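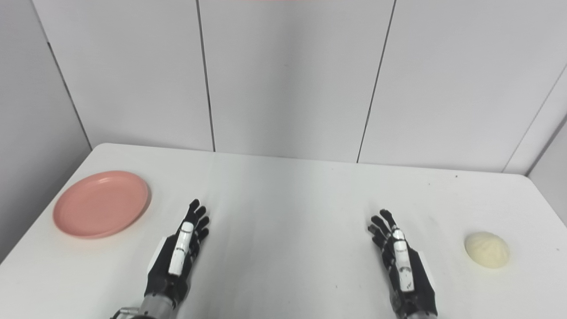
Holding and Plating Steamed Buns
Kitchen notes, Makance Household Pages
Updated 2023-07-06

Most trouble with steamed buns starts after the steamer is switched off. The dough is done, the filling is set, and the skin is still soft enough to tear, blister or stick to whatever it touches next. These notes cover the time between steamer and plate, plus storage and reheating. They apply to pleated buns with a filling and to plain ones. Shaping and proofing are on a separate page.

Taking buns out of the steamer

Turn off the heat and leave the lid on for 2 minutes. Then open it a finger's width at the back and wait a little longer before removing it. A sudden drop in temperature makes the skin shrink faster than the crumb, and the top goes wrinkled and tight. Slight wrinkling around the pleats is normal. A surface that looks translucent or gummy has usually been dripped on. Wrap metal lids in a cotton towel, with the corners tied on top and clear of the burner.

Lift each bun by its paper. If there is no paper, slide a thin spatula under the base from two sides before lifting. Do not pull on the pleats, which are the thinnest part of the dough on some buns and the thickest on others, depending on who folded them.

The plate

Use a shallow plate with a raised rim. The rim stops a round-bottomed bun from rolling when the plate is carried, and a shallow well keeps moisture from pooling high enough to soak the sides. Deep bowls hold steam against the dough and are better kept for soup.

Color matters slightly. A pale bun on a white plate is hard to inspect for torn skin or leaking filling. A pink, blue or dark plate shows the edge of the dough clearly. The glaze should be smooth. Rough stoneware grips the base and takes a patch of skin with it.

Warm the plate first if the buns will be eaten right away. Hot tap water for a minute is enough, followed by thorough drying. For buns that will cool before storage, use a wire rack and skip the plate.

Handling and work surface

A light, smooth tabletop is easy to check for flour and grease, but it also hides pale crumbs, so wipe it once with a damp cloth and once with a dry one. Set the plate down before bringing the buns over. Leave clear space between the plate and the food so that both hands can work without crossing.

Pick up a bun with the fingers spread low around the sides and the pressure even. Pinching from above dents the dome, and a warm bun does not fully recover. Move it low over the table, set the base down first, and release all the fingers together. If the skin sticks to your fingers, dampen them very slightly. Oil leaves marks.

Space buns at least a thumb's width apart on the plate. Warm skins that touch will bond within a few minutes and tear when separated.

Do not put a bun directly on a painted or laminated surface while it is hot. Condensation forms under the base and the bottom turns pasty. A square of parchment solves this for short waits.

Cooling and storage

Cool filled buns on a rack until no steam is visible, then refrigerate within two hours of cooking. Use a lidded box lined with one layer of paper towel. Change the towel the next day if it is damp. Plain buns keep for three days in the refrigerator and meat-filled buns for two.

For the freezer, set the cooled buns on a tray without touching, freeze until firm, then bag them and press out the air. Write the filling on the bag. Pleated buns look alike once frozen. Our November batch keeps acceptable texture for more than 10 weeks, after which the outer layer starts to dry.

Reheating

Steamer, refrigerated: 6 minutes over simmering water.
Steamer, frozen: 13 minutes, no thawing.
Microwave: wrap one bun in a damp paper towel, heat for 30 seconds, rest for 30 seconds, check the center, and repeat as needed.
Pan: a little oil, low heat, base down, two spoonfuls of water, lid on until the water is gone.

Check that the center of a meat filling is steaming hot, at least 165°F, before serving. Times are for buns of medium size and go up with larger ones.

Faults

Yellowish patches: usually baking powder or alkali that was not fully mixed in. Sift it with the flour.
Collapsed dome: overproofed dough, or the lid was lifted too early.
Wet base: water level too high in the pot, or the bun was left on a cold plate.
Torn base: no paper, or paper without a nonstick coating.
Hard skin after cooling: left uncovered. Cover with a barely damp cloth until served.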